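Shelves That Sag, Lean and Collect Batteries

Every house has one shelf where things go to be forgotten. Ours held a fondue set, 12 dead batteries and the manual for a bread machine we gave away in Ridville two moves ago. I cleared it in September, and since I was already dusty I wrote down what I know about shelves.

Sagging. Sight along the front edge from one end. If it smiles at you, take everything off, flip the board over and put it back. The sag will work itself out over a few months and then start again in the other direction, by which time you may have moved. For a longer fix, screw a strip of one-by-two under the front edge, on its narrow side. Drill pilot holes first or you will split it, say a word, and drive back to the store.

Span. I don't go past 30 inches without something in the middle to hold the board up. Books are heavier than you think. Canned tomatoes are heavier than books. Magazines are heavier than both and you are not going to reread them.

Leaning. A tall unit on carpet tips forward because the tack strip at the wall lifts its back feet. Slide thin shims under the front until it sits flat against the wall, then anchor it to a stud. Do the anchor even if you have no kids and a very calm cat.

Sticky paint. Latex paint feels dry in an hour and is lying to you. Give a painted shelf 7 days before you load it, more in a damp basement. If your mugs already stick, rub the shelf with plain paste wax and buff it off.

Spices and small jars. Put the back row up on a riser so you can read the labels. A scrap of board on two blocks works fine. The store version costs more and wobbles. I own one, so I speak with feeling.

Liner. Skip the adhesive kind. It goes on crooked and comes off in pieces the size of a postage stamp. If you've inherited some, warm it with a hair dryer and peel slowly with an old plastic card. Cooking oil takes off the leftover glue, and dish soap takes off the oil.

Squeaks. Adjustable shelves squeak at the pins. A dab of candle wax on each one will quiet them until spring.

Dust. Top to bottom, always, with a barely damp cloth. I used to start at the bottom - I also used to iron pillowcases.

The batteries went to the drop-off bin. The fondue set is back on the shelf, in front this time.
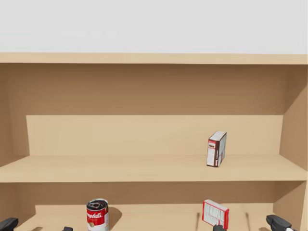 Posted November 24, 2020 by the Pasard Home Notebook
Filed under: Shelves and Storage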